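Winter hours and what the commute does to my back

2019-12-20

I have been driving to the Cekport office for two years now, and this fall I finally started keeping track of what it costs me. I don't mean gas, although I wrote that down too. I mean hours in the seat and how my lower back felt at the end of them.

The trip is 30 miles each way. On a good morning it takes 40 minutes and on a bad one it takes 78, which was the worst I recorded. That one was the morning of the water main on Ferreira Avenue, when they sent all of us down the frontage road and then closed the frontage road. I had a thermos and half a bagel and I finished both before the first light.

My back trouble started before this job. I used to stand all day, and I assumed that sitting would be easier. For the first few months it was. Then I began to notice a dull ache on the left side when I got out of the car, and by last February I was getting out in stages: door, feet, wait, stand. I was told it was muscular and to walk more and sit less. Walking more I could manage. Sitting less is hard to arrange when you live where I live and work where I work.

I looked at moving closer. Rents near Cekport are higher than what I pay now, and I like my kitchen. I looked at the bus, too. It goes as far as Flunby and then you wait for a second one, and if the first is late you wait a good long while, outdoors, next to a closed tire shop. I did it for a week. My back felt better and everything else felt worse.

So I went back to the car and tried to fix the seat. The first thing I changed was the angle. I had been driving leaned too far back for years with my arms out straight. I moved the seat up and brought the back nearly upright, and it felt wrong for several days and then it felt normal. That was free, and it did more than anything I paid for.

After that I tried cushions. 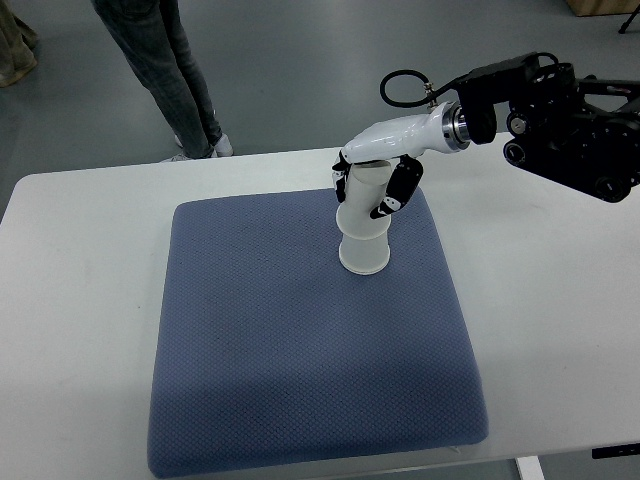
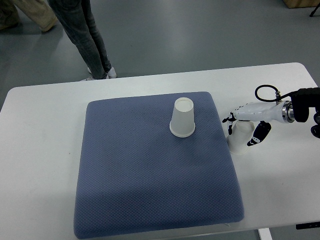

Most of what is sold for car seats falls into two groups, foam wedges and flat pads, and I have now spent money on both. The wedge I bought was a Zetero, and it tipped me forward so that my weight went into my feet. That's no good when one foot has a pedal under it. I returned it. Flat pads are simpler and there is less to get wrong. I prefer a square one, thick and soft, with a textured knit cover like the blue-gray kind, over anything with a slick surface, where I end up sliding every time I brake. I also look for rounded corners, which fit a bucket seat better than sharp ones do. My only other advice is to check how much height the pad adds once you are sitting on it. An inch was enough that I had to move all three mirrors.

The pad helped some. I would put it at a quarter of the improvement, with the seat angle being half and the rest being the stops.

The stops are the part I resisted. I used to drive straight through, on the theory that a shorter trip was a better trip. In October I started pulling off at the Flunby exit on the way home, where there is a gas station with a decent sidewalk along one side. I get out, walk to the end of the sidewalk and back, and get in again. It adds six minutes. On days when I skip it I can tell by dinner.

I also quit keeping my wallet in my back pocket, which I had read about for years and ignored. It goes in the door now. I have left it in the car overnight twice.

Some numbers, for anyone else who writes these things down. I have put 679 miles on the car so far this month, which includes one trip to the airport and a lot of errands. I spent over two hundred dollars this year on things that were supposed to help my back, counting the wedge I got refunded. The items I still use are the pad and a rolled-up hand towel that goes behind my belt line. The towel came from my own closet.

For next year, I have asked about working one day a week from home. The answer was that they would look at it after the holidays. If it goes through, I'll pick whichever day has the worst traffic, and my notes say that is usually the day the Ferreira Avenue trash pickup runs late.

The oil change is overdue and the left rear tire is losing a little air, so I will be at the shop tomorrow morning. They have hard plastic chairs there. I plan to stand.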